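2023-12-16

I've had the new Zeltton record on since breakfast — three plays so far, and the neighbours have been very patient. 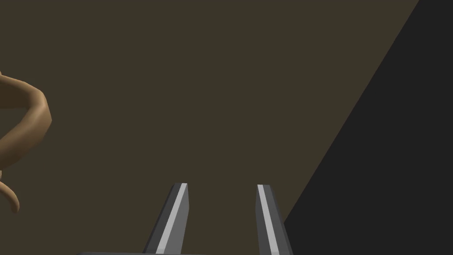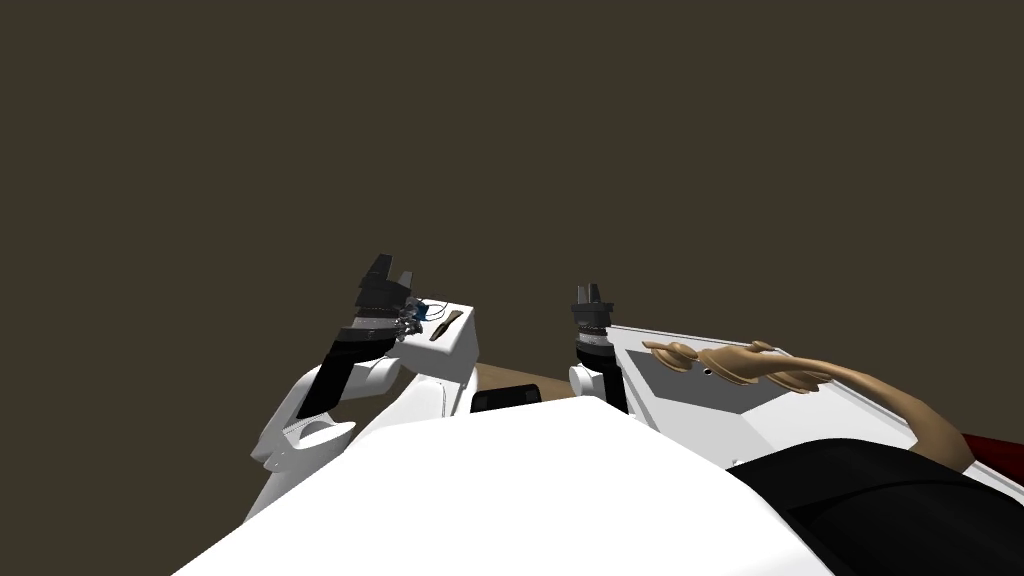

Side one is the quieter half, and my favourite by miles! Hakberg (the slow one with the organ) is 92 seconds long and I'd happily take ten minutes of it. Stokholm has a drum sound I can't get enough of. Van Damme I'm less keen on... the chorus comes back three times and it's a bit much. My copy is number 389, ordered back in November, and the sleeve's a lovely dull colour. Side two next, after lunch.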